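Speaker notes: Getting surgical patients home from a regional hospital
Batier Health Forum, afternoon session

Slide 1
Thank the organisers. Say up front that I coordinate discharges and don't work in theatre. The talk covers the trip home and the first two weeks after it.

Slide 2
Our catchment runs 400 kilometres end to end. Last year we discharged 2,271 surgical patients, and 360 of them lived more than two hours' drive away. Those 360 are the group I want to talk about. Pause here, the numbers are small on the slide.

Slide 3

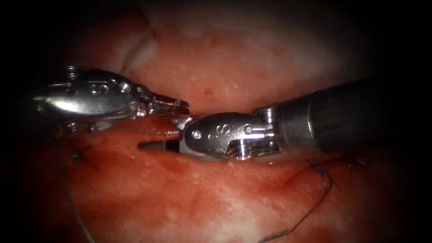
Two instruments meeting over tissue, jaws slightly open.

Most planning effort goes into the operation day. Ask the room: who books the ride home, and when? At our site it used to be the ward clerk, on the morning of discharge.

Slide 4
What we changed in March. Transport is now booked at the pre-admission visit. Carix runs the patient van and needs 8 hours' notice for a wheelchair spot. Mention that the Rondonuwu Road stop has no shelter, so we phone people when the van is close.
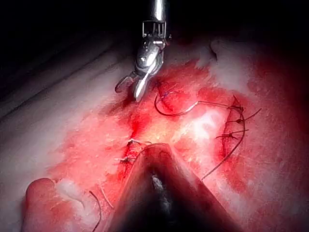 Scripts are filled before the patient leaves the ward. Small-town pharmacies close early and some don't stock the stronger pain relief. We also hand over one printed sheet with the dressing schedule and the after-hours number in large type.

Slide 5
Still not fixed: fuel vouchers, and patients who live alone. Skip the voucher detail if we're running behind.

Questions. Handouts are on the table by the door.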